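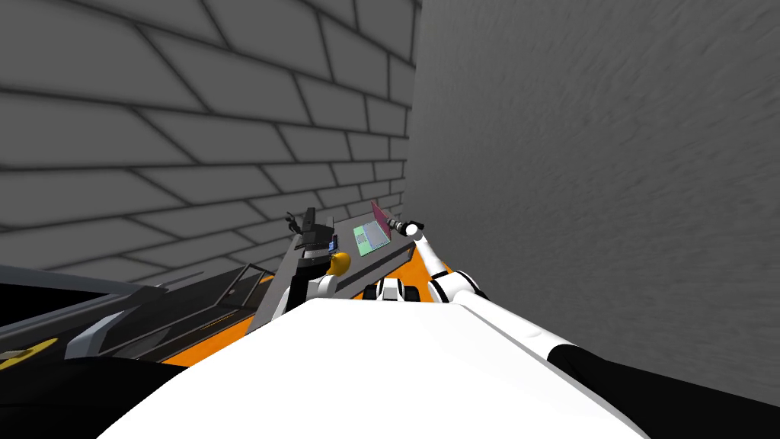
Clikora 双臂灵巧手仿真任务包试用记录，以及几个没搞清楚的问题

版块：仿真与数据 / 商业工具

arwel_k 楼主
发表于 3月9日

我们组在评估 Trikedar 的 Clikora 任务包，14 天试用授权已经用完，把记录整理在这里，给同样在选型的人参考。销售发来的材料我基本没引用，下面都是自己跑出来的现象。

先说买的是什么。Clikora 由三部分组成：场景资产（桌面、可开合物体、散件）、任务定义（初始分布、成功判定、随机化参数）、遥操作录制与回放工具。物理引擎不包含在内，需要自己装 Dewan，或者用他们提供的适配层接别的后端。适配层目前标注为预览。机器人模型自带一套双臂加多指手的人形上半身，也可以导入自己的 URDF，但手部的重定向表要重写，这一点后面会说。

我们的用途是给真机策略做预训练，重点是铰链类物体：笔记本电脑、收纳盒、工具箱。所以测试集中在笔记本开合这一个任务族，别的只是装起来看了一下，不做评价。

安装。文档写得清楚，按步骤走没有卡住。许可证服务要求联网激活，激活后可以离线运行，但每次更换显卡要重新激活。我们机房的节点是动态分配的，这一条造成了麻烦，最后是固定了一台机器专门跑它。

铰链模型。笔记本的转轴用带摩擦的旋转关节表示，摩擦项包括静摩擦、库仑项和黏性项，三个参数都能随机化。默认值偏小，指尖碰一下上盖就会转过去，真机上完全不是这个手感。我们用手持测力计在实物上量了开盖力矩，换算后填进去，行为才接近。另外默认配置里静摩擦与动摩擦取同一个值，于是“停在任意角度”这个特性表现得不好，上盖在接近竖直的位置会缓慢漂移。把静摩擦单独调高后漂移消失。

接触。指尖和上盖边缘的接触是主要问题所在。上盖的碰撞体是一块薄盒子，手指的碰撞体是胶囊。薄盒子遇到快速接近的胶囊会穿透，穿透后求解器把手指往外推，推的方向有时是从盖板的背面出去。录制数据里能看到手指一帧在前一帧在后。减小步长可以缓解，代价是速度。我最后的做法是把盖板的碰撞体加厚，视觉网格不动，这样又引入了视觉与接触位置的偏差，对纯视觉策略影响不大，对用触觉信号的策略就要小心。

视觉随机化。墙面、地面、桌面、物体颜色都可以按资产库随机抽取。材质组合没有任何合理性约束，颜色饱和度很高的地面和粗糙墙面会一起出现。做域随机化这不算缺点，但如果有人想拿渲染图训练检测器再直接上真实办公室，请自己收窄分布。光照随机化只有强度和方向，没有色温。

散件。桌上会随机放一些与任务无关的小物体，位置由拒绝采样得到。采样只检查物体之间是否重叠，不检查手臂的初始姿态。散件有可能一开始就和手挨在一起，仿真第一步便被弹开。我提了工单，对方回复承认，答应在 5 月的版本里加上检查。

遥操作。录制工具支持动捕手套和头显，我们用手套。延迟可以接受，没有做精确测量，所以不写数字。回放是按关节目标回放，不保存物体状态的校正，因此换了步长或换了显卡驱动之后，同一条轨迹回放的结果会不一样。文档里有一句提到确定性，只在同机同配置下成立。

成功判定。笔记本合盖任务的判定条件是铰链角小于阈值并保持一段时间。没有检查手指是否还夹在盖子和键盘之间。有几条被标成成功的轨迹，拇指就垫在里面，因为穿透才让角度过了阈值。这种数据混进训练集，后果各位自己想。

没搞清楚的问题：
一、适配层接其他后端时，铰链摩擦参数是怎么映射的，文档没写。
二、导入自有手模型后，有没有办法批量检查重定向表，现在只能逐个关节拖滑块看。
三、授权是按机器算还是按并发实例算，销售和合同文本说法不同。

有用过的请补充。

judit.farkas
回复 arwel_k

第三个问题我能答。合同附件里写的是按并发进程，一个进程内的并行环境不另计。我们签的是 2 个并发，一个训练一个录制，够用。销售嘴里的“一台机器”是旧版价目表的说法，让他们书面确认一下，别靠电话。

关于铰链参数，我和你的结论不同。默认值偏小是对的，但你说填入实测力矩后行为接近，我们这边填了之后反而更差。原因查了很久，是上盖的质量和惯量。资产里上盖的惯量张量按均匀实心板计算，密度又沿用了机身的值，上盖因此偏重。你把摩擦调高，实际上是在用摩擦抵消多出来的重力矩。角度在竖直附近看不出来，盖子放低时就对不上。建议先改惯量再标摩擦，顺序反了会标出一组只在局部成立的数。

arwel_k 楼主
回复 judit.farkas

查了一下资产文件，上盖确实没有单独写密度，继承了父节点。我的标定只在开盖中段取了点，没有覆盖到接近闭合的角度，所以没发现。会重新标一次。

授权那条谢谢，我去要书面件。

elis_h
发表回复

泼点冷水。任务包这类东西，我觉得不值得花钱。场景资产网上有开放的，铰链关节自己写也就是一个下午，成功判定更不用说，楼主列的毛病恰好说明他们的判定写得还不如自己写的。剩下值钱的是录制工具，可录制工具又不保存物体状态。那买的到底是什么？

我们用 Elatby 加自己写的任务脚本，跑了 3 个月，稳定。Elatby 的手部接触用的是凸分解网格，没有楼主说的胶囊打薄盒子的问题。

tamara_mh
回复 elis_h

“一个下午”指的是写出来，还是写出来并且调到能训练？两者差得很远。我们自己写过抽屉和翻盖盒，第一版确实很快，之后在初始分布、重置逻辑和各种卡死状态上花掉的时间远多于第一版。Clikora 的重置逻辑是我见过写得比较完整的，物体掉到桌下、关节超限、手指互锁都有处理，并且把重置原因写进日志。这部分楼主没有提，我认为应该算进价格里。

凸分解网格也没有你说得那么省事。接触点数量上去以后求解时间跟着上去，多指手尤其明显。Elatby 默认把同一只手内部的自碰撞关掉，你可以去看配置。关掉以后速度是好看了，手指能互相穿过，抓小件时策略会学到现实里做不出的手型。

elis_h
回复 tamara_mh

自碰撞默认关闭我知道，我们打开了，速度掉了一截但还能用。至于重置逻辑，那是工程量，工程量能用人力解决，钱省下来可以多买一块显卡。各组情况不同，我只是说别把它当成必需品。

tamara_mh
回复 elis_h

各组情况不同这句我同意。我们组没有专职写仿真的人，学生一毕业脚本就没人看得懂。

lowri_morris
发表回复

补充一下第一个问题，适配层的参数映射。我给另一个后端写过接口，读过他们适配层的源码（授权里带，装在 adapters 目录下，没有混淆）。

映射规则如下。黏性项直接传过去，单位一致。库仑项在目标后端不支持时，会被转换为等效阻尼，等效的参考角速度写死在代码里。也就是说，只有在那个角速度附近摩擦力矩是对的，慢了偏小，快了偏大。静摩擦项直接丢弃，日志里有一行警告，级别是 debug，默认看不到。

所以楼主靠调高静摩擦消除漂移的做法，换到别的后端就失效，盖子会往下掉。如果必须换后端，可以用一个弱的位置保持控制器代替：检测到角速度低于阈值时锁定当前角度，外力矩超过静摩擦值时解锁。写起来不难，注意解锁时要把积分项清零，否则会跳一下。

碰撞体的问题，我的处理和楼主不一样。没有加厚盖板，而是给盖板外缘加了一圈小半径胶囊，沿边排布，盖板本体仍用薄盒子。手指多数时候是扣在边缘上的，胶囊对胶囊的接触很稳定，法向也不会翻到背面。代价是边角处有一点圆，和真机的直角边比，手指更容易滑脱。我觉得偏保守是可以接受的方向。

arwel_k 楼主
回复 lowri_morris

边缘胶囊这个办法好，我试一下。问一句，胶囊和盖板本体之间的接触是怎么过滤的？放在同一个刚体下就可以，还是要另设碰撞组？

lowri_morris
回复 arwel_k

同一刚体下默认不互相检测，不需要另设。但是胶囊会和键盘面接触，合盖时两边先碰上，铰链角到不了闭合值。把胶囊往盖板外侧挪半个厚度，或者给胶囊和底座之间加过滤。我用的是后者，前者会让手指看上去悬在盖子外面。

judit.farkas
回复 lowri_morris

加过滤以后，夹手指的情况呢？胶囊与底座不碰，手指夹在中间时受到的力只剩手指对胶囊和手指对底座，两侧都在，应该仍然能挡住。你验证过没有？

lowri_morris
回复 judit.farkas

验证过，能挡住，前提是手指的关节力矩上限设得合理。自带手模型的力矩上限偏高，策略可以硬压过去。我改成了真机手册上的值。

顺便，楼主说的误判，可以在成功条件里追加一条：闭合保持期间，手部任意连杆与底座上表面、盖板内表面的接触对不能同时存在。任务定义是 Python，继承原来的判定类再覆盖一个方法就行，不用改包里的文件，升级时不会丢。

nachtzug
发表回复

外行问一下，为什么合个笔记本要用两只手？一只手不就合上了。

tamara_mh
回复 nachtzug

合盖一只手可以。开盖时轻的机身会被一起带起来，需要另一只手按住底座。任务族里开和合共用一套场景，所以都给双臂。底座与桌面的摩擦系数也在随机化范围里，调低之后单手策略推着整台机器走，滑到桌边就触发重置。做消融时可以把一条手臂锁住，配置里有开关。

nachtzug
回复 tamara_mh

懂了，谢谢。

elis_h
发表回复

看完 lowri 的几条，我的意见没有变，反而更确定了。适配层悄悄丢静摩擦，警告放在 debug 级别，这在付费软件里说不过去。各位补的这些东西，边缘胶囊、判定覆盖、力矩上限、惯量重算，全是用户自己的工作量。

judit.farkas
回复 elis_h

丢参数那条我同意，应该报错退出。其他几条我不认为是缺陷。任何仿真拿来做迁移都要重新标定，你用 Elatby 也要标，除非你没有上真机。

elis_h
回复 judit.farkas

上了。抓放类的，没做铰链。

judit.farkas
回复 elis_h

那可比性有限。抓放对关节摩擦几乎不敏感，铰链类的误差大部分出在这里。

arwel_k 楼主
发表回复

更新一下，试用已经到期，找销售要了延期，跑了几项复测。

惯量。按 judit 的建议给上盖单独指定质量，惯量按薄板重算，再重新标摩擦。标出来的库仑项比上次小，低角度段的力矩曲线和实测对上了。之前的数作废，用过我那组参数的人请换掉（私信里给过两位）。

碰撞。边缘胶囊加过滤，默认步长下没有再看到手指翻到盖板背面。手指高速拍在盖板中央时仍会穿，中央还是薄盒子。遥操作员不会这么做，强化学习早期探索会。我在动作上加了速率限制，先这样。

判定。按 lowri 的方法覆盖后，把已有的录制重新过了一遍，原先标成功的轨迹里有 10 条被剔掉，逐条看过，确实都夹着手指，没有误杀。

回放一致性。改了碰撞体之后旧轨迹的回放基本不能用，接触时刻变了，后半段全部走样。需要重录。准备正式录制的人，请先把物理参数和碰撞体定下来再动手，我这边白录了一批。

重定向表。没有找到批量检查的办法，自己写了个脚本：让每个关节从下限走到上限，记录指尖位置，和自带手的对应曲线叠在一起画图，符号反了或者零位偏了一眼能看出来。拇指根部那两个关节最容易错，轴向定义各家不一样。脚本整理好后放附件。

采购意见我还没有写。倾向于买一个并发，只用录制和重置部分，任务定义全部自己维护。散件采样那个问题在新版出来之前，我们把散件关掉。

tamara_mh
回复 arwel_k

散件不用全关。采样函数接受一个禁入区列表，把两只手初始位置各包一个盒子传进去就行。参数名叫 keepout，文档的索引里没有，函数注释里有。

arwel_k 楼主
回复 tamara_mh

找到了，可用。盒子要比手大一圈，手指张开时会伸到外面。

pengbo_sim
发表回复

问楼主，Dewan 升到新的小版本以后还能和任务包一起用吗？我这边升级完铰链限位变软了，盖子开到头还会往后弹一点。

lowri_morris
回复 pengbo_sim

限位的默认刚度改了，看 Dewan 的变更说明，在关节那一节。任务包没有显式设置限位刚度，用的是引擎默认值，于是跟着变。自己在资产里写死即可。建议把引擎版本锁住，升级前先跑一遍力矩曲线做对比。

pengbo_sim
回复 lowri_morris

写死以后正常了。多谢。

judit.farkas
回复 arwel_k

重定向脚本放出来的时候标一下角度单位，我们的手用度，导入时吃过亏。

arwel_k 楼主
回复 judit.farkas

弧度。会写在文件头里。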